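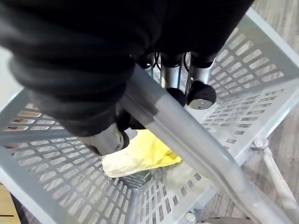
3. Planning and Budgeting

Read this section before placing an order. It covers the items to price, the floor area to reserve and the order in which to buy. Installation begins in Section 4.

3.1 Before you request a quote

1. Write down the tasks the arm will perform. For basket work, list each one separately: lifting by the handle, placing items, removing items, carrying.

2. List the objects to be handled, with the weight of the heaviest. Include soft goods. A folded cloth and a crumpled cloth count as two objects for planning purposes.

3. Select the gripper before the arm cover. The cover must leave the finger bases and cables free to move through the full range of the wrist.

4. Measure the handle diameter of every basket type in use. Send the measurements with the quote request. Steinbach sizes the finger pads from these figures.

5. Name one contact for technical questions and one for purchasing. They may be the same person.

Note: Baskets with perforated walls are accepted for all Plero configurations. Fingertips and loose cloth can catch in the slots. Order the wide pads if cloth is on the task list.

CAUTION: Do not order finger pads by color or by part photo. Pads of similar appearance have different load ratings. Use the part number on the quote.

3.2 Budget lines

Enter each line even if the amount is zero. Prices are in dollars and exclude tax and freight.

Arm cover, padded, black: 200
Spare finger pads, one set: 60
Practice station, wood, with display compartments: 1000
Annual service, first year: 3000

The arm, gripper and controller are quoted separately by Humomley. Do not carry figures forward from an earlier quote. Prices in this section were checked on 21 June 2020.

Props are not included in the station price. Artificial produce, shopping baskets and storage boxes may be bought locally. Keep the receipts with the equipment record; the service technician will ask which props have been replaced.

Note: Set aside money for replacement covers in the second year. A cover with an open seam must be taken out of service.

3.3 Planning the practice station

1. Choose a room with a level floor. Carpet tile is acceptable if the edges are flat.

2. Position the station so that its long side faces open floor.

3. Place storage boxes against the wall behind the station. Reserve this strip on the floor plan now, as boxes tend to be added later.

4. Stock the compartments with one kind of produce each. Mixed produce belongs in the overflow baskets.

5. Reserve the floor beside the station for the shopping basket. The arm must be able to hold the basket by its raised handle while the station remains in reach. 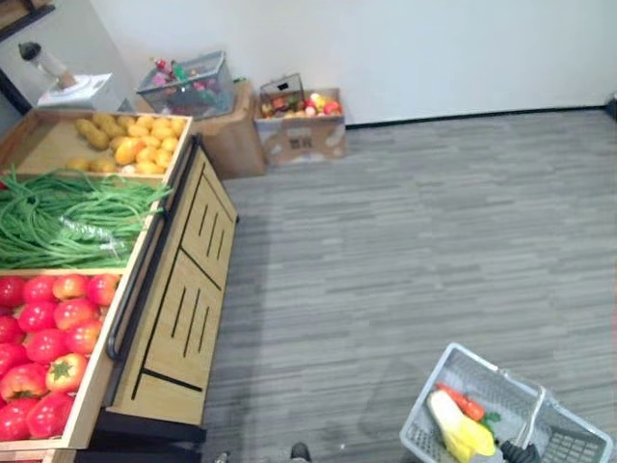
6. Mark the station and basket positions on the floor plan and send the plan to Humomley with the signed quote.

CAUTION: The reach figure on the data sheet is measured without a cover. Plan to the covered figure, given in Table 3 of the Plero data sheet.

3.4 Order of purchase

1. Arm, gripper and controller.
2. Cover and pads, after the gripper model is confirmed in writing.
3. Practice station.
4. Props and baskets.
5. Service plan, to start on the day of handover.

Orders placed through Jovley in July ship after the annual stock count. Allow for this in the schedule if the room is booked for a fixed period.

Technical questions: Matvii Moroz. Quotes and purchasing: Colin Rudd.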